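**Workcell budgeting** is the planning of costs for a robot station before purchase. It covers the arms, the frame, wiring, grippers and spare parts.

Arms are usually quoted alone. In the Kingi price guide, a two-arm kit is listed at $4,000, the aluminum frame at $785 and grippers at $1,136 – shipping is extra. Buyers at Fodden set aside some 45 percent on top for spares and setup labor.
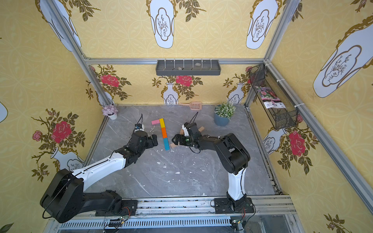 Small parts such as cables and mounting plates are often left out of first quotes. Tavonix lists them on a separate sheet, revised each October.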